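Mailing a box of soft goods: dimensional weight or actual weight?

posted by sedgwick_53

I ship secondhand toys and baby items from home, mostly to two or three states away. Last month I sent a carton that weighed 13 pounds on my scale and was billed at a much higher weight. The carrier's receipt said "dim." I used the Usenex label tool, which asked for length, width and height, but I had assumed those were only for oversize limits. How is the billed weight worked out, and can I lower it without changing carriers?

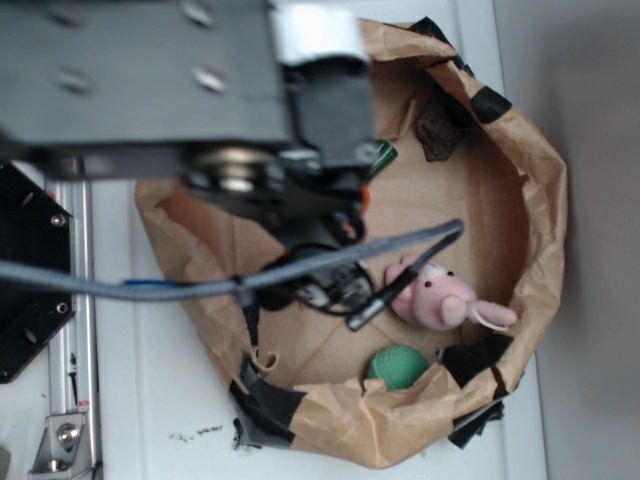
Bravudora

Dimensional weight is volume divided by a fixed divisor printed in the carrier's rate guide. The carrier compares that number with the scale weight and bills the larger one. Soft goods nearly always lose this comparison. A pink stuffed toy in a paper bag is mostly trapped air, and a rigid carton charges you for that air plus the gaps at the corners. Use a poly mailer for anything that can be squeezed, press it flat before sealing, and measure at the thickest point. Fractions of an inch may be rounded up – check the guide for your service.

Also check whether a volume threshold applies. Some services skip the calculation for small parcels.

postage_142

Just use smaller boxes. Worked for me. 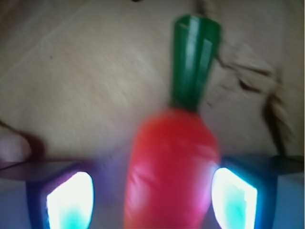
Illness

The first answer is correct on the formula but leaves out the dispute process. If the billed dimensions differ from yours, ask for the recorded measurements. Automated scanners read the outermost points, so a bulging side or a loose flap counts as part of the box. I ship roughly 1,000 parcels a year and keep a tape-measure photo of each side of the larger ones. Two claims were credited last January. Both were cartons that had been measured with a strap sticking out.

Vacuum bags help with blankets. I would not use them on foam-filled items, which can stay creased – buyers do send those back.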